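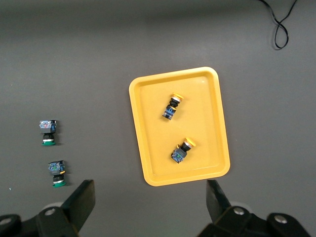 Yellow-cap buttons in the tray, green ones still out on the mat. Wrist camera view.

How to run a sorting demo at an open day (without losing the crowd)

Posted 28/01/2018 by Lensa Derese

Quick write-up while it's fresh. We did the Kumsa workshop open day, one arm, one table, push buttons. Got asked by the Grokis people how we set it up so they can do the same at theirs. So, steps.

What you need

- Arm with a parallel gripper and a wrist camera
- A tray. Bright color. Ours is yellow plastic with a raised rim
- Push-button switches in 2 cap colors, contact blocks left on
- Plain dark mat or table top, matte
- A second screen facing the visitors, big as you can get
- Tape, for the floor line
- Spare network cable. Bring two

Step 1. Pick the part

Use something people have seen before. We tried small brackets at the Flestasport visit and they got bored, couldn't tell what the arm was holding. Buttons are better. Everyone knows what a button is. The chunky block on the back also gives the fingers something square to close on.

Leave the wiring off. Loose wires catch.

Step 2. Set the table

Tray goes within easy reach, well inside the limits, not out at the end of the arm. Tape the underside down. Green caps stand on the mat to the left, cap down, block up. Leave finger room between them. If they're too close the open gripper knocks over the neighbor on the way in, and then you're reaching in to fix it with people watching.

Yellow ones can lie on their side in the tray. Doesn't matter which way they point, but leave a gap so visitors can tell them apart on the screen.

Step 3. Teach the positions

Do this the night before. Not the morning. You want four positions:

1. Home, high, camera looking down at the whole tray
2. Above the part
3. At the part
4. Above the tray

Run 3 at slow speed first. Watch the fingertips against the mat. We set ours to stop 5 mm above the surface and never touched it again. Check the grip on the barrel as well as on the block -- the barrel is round and the part can roll in the fingers.

Step 4. Put the wrist view on the big screen

Best thing we did all day. From behind the line you can't see into the tray, the arm is in the way. With the camera view up they see both fingers come in from the bottom and the part between them. Kids started calling out which one was next.

Zinoron viewer works fine for this. Full screen, menus hidden. Turn the screen saver off!! Ours kicked in mid-talk.

Step 5. Floor line and stop button

Tape line all the way round, outside the full reach of the arm. One person stays by the stop button the whole time and does not do the talking. Reduced speed for the whole day, 40 percent is plenty. Faster looks good for one run then people step back and stop asking questions.

Step 6. The talk

Keep it short. Order that worked for us:

- Say what the job is. Sort by cap color
- Run one pick, say nothing
- Run it again and explain while it moves
- Ask somebody to choose the next part
- Questions

We had almost 248 visitors through so you will say this a lot. Swap speakers every hour or your voice goes.

Step 7. Between groups

Back to home. Stand the green ones up again. Wipe the mat, dust shows on camera. Check the finger bolts by hand, just a quick feel. Look at teh cable too.

If it goes wrong

Part dropped: stop, reset by hand, start over. Tell people what happend, they like that bit.

Camera view frozen: restart the viewer, leave the arm alone.

Part tips over before the grip: your approach is off to one side. Re-teach position 2 then 3.

Glare on the tray: move the lamp, don't fiddle with the camera settings with a crowd waiting.

Program file and the position sheet are in the shared folder under Kumsa open day. Ask me for access if you can't get in. More notes to come on the January school visit -- different gripper, same table.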